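Meren Airfield Open Hangar: Frequently Asked Questions
Updated June 2021

What is the open hangar, exactly?
It's your chance to walk right up to retired regional airliners and gliders, climb into a cockpit or two, and talk to the people who look after them. We do it because we love these airplanes and can't keep quiet about them!

Do I need to book?
Yes, please. Each session takes 20 visitors, and the spring ones filled up fast (March went in an afternoon). Booking opens on the website a month ahead.

Which aircraft can I see?
The star is our twin turboprop, airframe 772, which spent its working life hauling commuters and mail out of Ciston. She still has her original seat fabric, a glorious brown and orange stripe. There are also two training gliders, and a nose section that you can sit in for as long as the line behind you allows.

Can I sit in the captain's seat?
Absolutely, and please do! The levers move and most of the switches click. We only ask that you leave the red guarded switches alone and take off backpacks before you squeeze through the door.

Will any engines be running?
On some sessions, yes. Geeta Saxena posts the engine run list on the website the week before. It's loud, it smells wonderful, and ear protection is handed out at the gate.

How many hours did the turboprop fly?
Her last logbook closes at 3482 hours, which is young for a commuter plane. Drahomíra Vávra has scanned every page, and she's delighted to look up a particular flight if you think you or your family were on board.

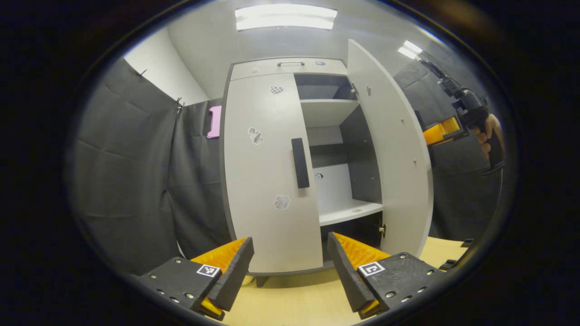 Can I buy parts or souvenirs?
We sell key tags cut from scrapped fuselage skin, each with its own scrap of paint. Seat belts and window panels turn up now and then. Larger parts go through Rananel, and you'd need to contact them directly.

Is the hangar accessible?
The floor is level throughout and there's a ramp to the nose section. The turboprop has built-in steps only, so we're raising money for a lift. The goal is $3000 and we're getting closer!

Can I bring my dog?
Leashed dogs are welcome on the grass but not inside the hangar.

How do I get there?
Follow Leclerc Road past the water tower and turn in at the windsock. Parking is free, on the left side of the gate.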